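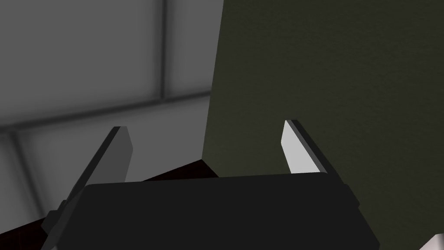
Water Supply and Settlement in the Irnen Valley
Final Report, Regional Geography Project
Submitted by Saskia Pomare and Bernardo Cordeiro
Supervisor: Severin Moser
23 March 2022

1. Purpose of the Study

This report examines how access to spring water shaped the growth of three villages in the Irnen Valley: Skellen, Paiva and Skitik. The study was limited to the period between 1831, when the first parish survey was completed, and the opening of the piped supply. Later development is outside the scope of the project.

2. Sources and Methods

The main source was the parish survey, which lists households, wells and shared troughs by lane. It was compared with two later land registers and with the field notes of Albertina Macedo, who mapped the upper springs for an earlier student project. Field visits took place in August, when flow at the springs is lowest. A total of 55 former water points were checked on foot. Eight could not be found and are marked as lost on the final map.

Interviews were held with older residents of Skellen. Belmiro Seixas provided family papers relating to the upper trough, including a schedule of water turns and several letters of complaint.

3. Geology of the Valley

The valley floor is clay. The slopes above it are fractured limestone, and water collects where the two meet. Most of the springs lie along this line, and so do the oldest houses. Mineral crusts are common in the outflow channels at Paiva and were noted at each visit.
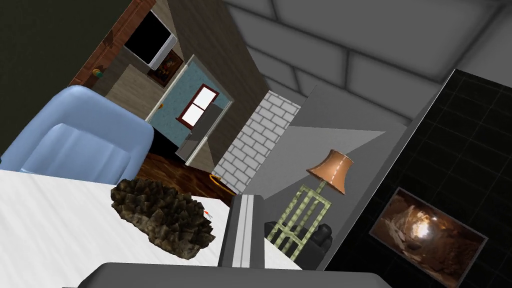
Hardness was tested at the four springs that still flow. All four gave hard water, which agrees with complaints in the letters about kettles and boilers. Soft water was available only from roof tanks.

4. Findings

Skellen and Paiva grew outward from their springs in short lanes. Skitik did not follow this pattern. It stands on clay, 1000 meters from the nearest spring, and its households carried water from Paiva under a paid agreement. The land registers suggest that the road junction mattered more to its founders than the water did.

Disputes over turns at the trough increased in dry years. The schedule held by the Seixas family was rewritten twice, each time giving shorter turns to households with livestock.

5. Limits of the Study

The survey omits tenants who shared a yard, and population totals for Skitik are therefore low. The second land register is missing its pages for the eastern lanes.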